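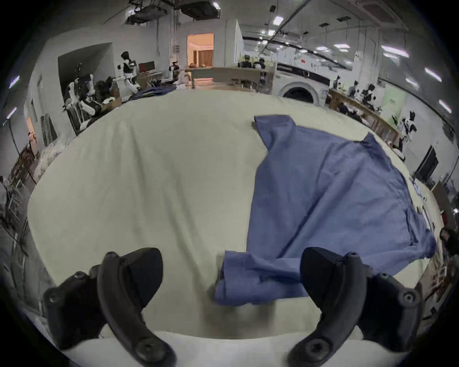
Why does my blue dress shirt come out of the dryer more wrinkled than when I line dry it?

Wrinkles in cotton set when the fibers cool while they are folded or pressed against each other. A dryer heats the fabric and then lets it sit in a pile, and a shirt on a line cools while hanging under its own weight, so the creases have less chance to form. The fix is to take the shirt out while it is still slightly damp and hang it at once.

Details from the original poster:

The shirt is 100 percent cotton, a plain weave, long sleeves, button front. Washed warm with two pairs of jeans and some towels. Dryer is a Stellgate vented model, about eight years old, run on the Cotton setting until it buzzes. The body comes out tolerable but the sleeves are bad, especially above the cuff, and the collar curls. I have an iron but would prefer to use it less. I don't have space to line dry in winter (I am writing in summer but would like this settled before December). Is there a setting I am missing, or is it the shirt?

Posted 21 Jul 2020 in Laundry and Fabric Care

3 answers

Answer 1 (accepted)

Three separate things are going on, and the dryer setting is the smallest of them.

Load mix. Jeans and towels hold far more water than shirting and dry much later. If the machine runs until the towels are done, the shirt has been bone dry for a good part of the cycle. Overdried cotton is stiff and takes a crease easily. Dry shirts with shirts.

Load size. Sleeves wrap around other items and around each other. Once a sleeve is twisted it stays twisted, and the heat sets it that way. The drum should be no more than half full for shirts. Button the collar button and one in the middle of the front, leave the rest open, and unbutton the cuffs. Shake each shirt out by the shoulders before it goes in.

Time. Stop relying on the buzzer. On most vented machines the Cotton setting ends when the air leaving the drum reaches a given temperature, or when a pair of sensor bars stops detecting moisture. Sensor bars pick up a film from dryer sheets and read wrong afterward. Wipe them with a cloth and a little white vinegar. They are usually two metal strips inside the drum opening, near the lint screen.

What I do with four or five cotton shirts:

Wash on a medium spin. High spin presses creases in before the dryer ever sees them.
Dry on Permanent Press or medium heat, timed, 10 minutes.
Take out damp. Hang on a wide hanger, not wire.
Pull the placket, the cuffs and the collar points straight by hand.
Leave until dry. A shower rod is fine.

Shirts treated this way need the iron on the collar and cuffs and nowhere else. The curling collar is a different matter. The interlining (the stiff layer inside) has shrunk at a different rate than the outer cloth. Hot drying makes this worse. You can press it flat from the underside, points toward the center, but you will be doing that after every wash.

Comment: Permanent Press also has a cool down period at the end with the heat off and the drum still turning. That matters as much as the lower temperature.

Comment: Correct, I should have put that in. If you use timed dry, check whether your machine has a cool down on it. Mine does not.

Comment (original poster): Tried with three shirts, medium heat, out damp. Sleeves are much better. Collar same as before. Sensor bars did have a film on them.

Answer 2

Could be the shirt. Some are sold as non-iron, which means the cotton has been treated with a resin that holds it flat, and the finish wears off with washing and with bleach. I had two from Oda that were fine the first year and then wrinkled like any other shirt. Check the label. If it never said non-iron or easy care then ignore this.

Also consider a blend next time. Even 20 percent polyester makes a noticeable difference. It does feel warmer to wear.

Comment: Fabric softener will not restore the finish, in case anyone was going to ask.

Answer 3

wet washcloth in the dryer with the shirt, high heat, ten min. works for me every time. if its already wrinkled and you dont want to wash again

Comment: Works for a single shirt if you take it out immediately. With a full load it does very little.

Comment: High heat is what got the poster's collar into trouble. Use medium.

142 people found this page useful

Related questions

How do I get the shine off dark pants after ironing?
Dosamov washer stops before the final spin
Should dress shirts be stored folded or hung?
Starch spray leaves white flakes on navy cotton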